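Why do leaves change colour?

I love November. My street goes all crunchy and I still kick through every pile I find (yes, I'm a grown-up, no, I don't care!).

Leaves are green because of something called chlorophyll, say it "klor-o-fill". It catches sunlight and helps the tree make its food. When the days get short, the tree stops making it and the green fades away. The yellow was hiding in there all summer! Reds are different, as lots of trees make those fresh in autumn.

Go and find a red leaf and a green one, and put them side by side. 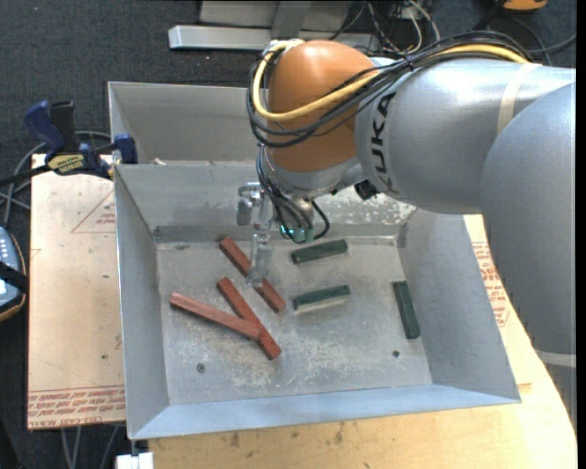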